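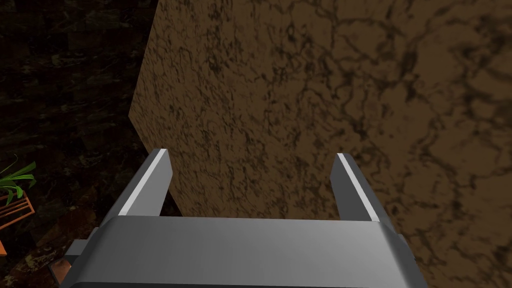 Wrist view, fingers open, nothing picked up yet. Plant leaves at the left edge.

Inside the Kurkgate practice room
By Kerstin Pfeiffer
16th October
5 min read

The Kurkgate kitchen sends out cold meals and breakfast trays to offices on the east side of town. 42 people work there across the early and late shifts. Since June, part of the tray work has gone to an arm from Ackermann, and part of the staff's week has moved with it, from the packing benches to a small room behind the dry store.

The room has two desks. Each one runs Plonent, the simulator the arm is trained in. The person at the desk steers a rendered gripper around a rendered kitchen, picks things up, puts them down, and grades the tries. The good tries go to Ackermann's people, who use them to set up the real cell. Everyone in the kitchen calls that cell Visier, after the label on its door.

I have run the early shift for a good while and I now plan the desk hours too. The pictures on this page are all from one practice kitchen in Plonent, as the operator sees it from behind the hand. Underneath them I have written down what the work is and what has changed for us, as people from the other sites keep asking.

Getting in position

An operator starts by bringing the hand to the counter with the fingers open. It sounds simple and it is where most new people lose their time. The view sits right behind the gripper, so the hand takes up a big part of the screen and you get very little of the room. A strip of leaves or the edge of a counter may be all you have to tell you which way you are facing.

Cooks pick this up at different speeds. The ones who came off the slicing bench were careful from the first day and did well. A few of the fastest packers had a hard first week, because they are used to looking at the next tray while their hands finish the one before. At the desk you have to keep your eyes on the hand.

We put desk turns at 40 minutes. Longer than that and people start approving tries they would have thrown out at the start of the turn. After the turn they go back to the floor, and someone else comes in.

Lining up a pick

Round and uneven items get the most practice. On a tray line these are eggs, rolls and small potatoes, and they all want to roll away when a finger touches one side first. The operator brings the fingers down on either side with a gap left and the item in the middle, then stops and checks before closing. Tries where the hand goes in crooked are still saved, but they are marked as poor and the reason is typed in next to them.

Typing the reason is the part our people turned out to be good at. "Too low" is not much use to an engineer. "Too low, will hit the counter before it closes" is. Ackermann asked us in the second week to keep writing them the long way, and the wording is left to whoever is at the desk.

The brown egg-shaped item between the fingers in the next picture is at the checking stage. The fingers are open, with marble showing on both sides of it.
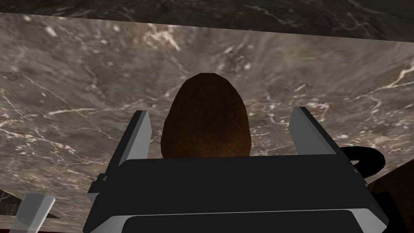 What moved on the floor

Visier now takes the first part of the breakfast trays, the part with one item in one place over and over. Garnish, fruit and anything wrapped by hand is still done at the benches. Special diets are done entirely by people, and there is no plan to change it.

The packing bench nearest the cell was taken out. That bench was where new hires used to learn, standing next to someone with more years. We lost that without meaning to, and it took us until the end of the summer to set up something in its place. New starters now spend their first mornings on the fruit bench, paired up. It is noisier there and I don't think it is quite as good.

Nobody's hours were cut. Two people who wanted fewer early starts moved to desk turns on the late shift, and one packer asked to stay off the desks completely and has done so. The pay question took longer. Desk hours were first counted as light work, which annoyed people, and they are now paid at the same rate as the line.

There is less reaching and twisting, and I hear fewer complaints about shoulders. I hear more about eyes and necks. We got better chairs in and moved the screens away from the door.

Edges and corners

Counter edges are practiced separately. The real kitchen has steps between surfaces, a bench that meets a shelf a little lower down, a ledge in front of a wall. An arm that has only seen one flat top will do badly there. So the desk work includes runs where the hand is brought in close to stone blocks at different heights, and the operator has to judge the clearance on each side.

Dark surfaces are the slow ones. On a near-black top it is hard to tell a finger's shadow from the stone, and people lean in to the screen. We allow extra time for these and do them early in the turn. Any run where the operator wasn't sure gets looked at by the person on the other desk before it is graded — a habit the two desks started by themselves, and I wrote it into the plan afterward.

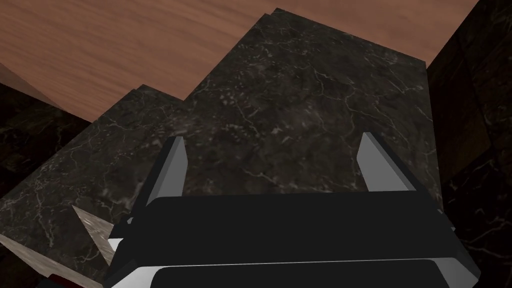 Close to the dark marble, fingers open. A second block steps down to the left, wood behind.

Where it stands now

The next change is the snack boxes. The request from above was to have them on Visier before the holidays. I have asked for more desk hours first and for the box lids to stay with people, and the answer on both is still open. Anyone from another site who wants to sit in on a desk turn can write to me through the Kurkgate office. Mornings are better. Please bring flat shoes, as the way to the practice room goes through the dry store.

3 comments

Linden B.
Thanks for putting the pay part in. We were told the screen hours at our site would be "looked at later" and I will be showing this to my manager.

pastry_side
Is the gripper the same one for wet items? Peeled eggs were the whole problem when we tried an arm at my old job. It could hold them fine in the demo and then we had them all over the belt.

Kerstin Pfeiffer
@pastry_side We don't give it peeled eggs, only shell on. Peeled ones are done at the bench. It may come up again with the snack boxes and I'll post here if it does.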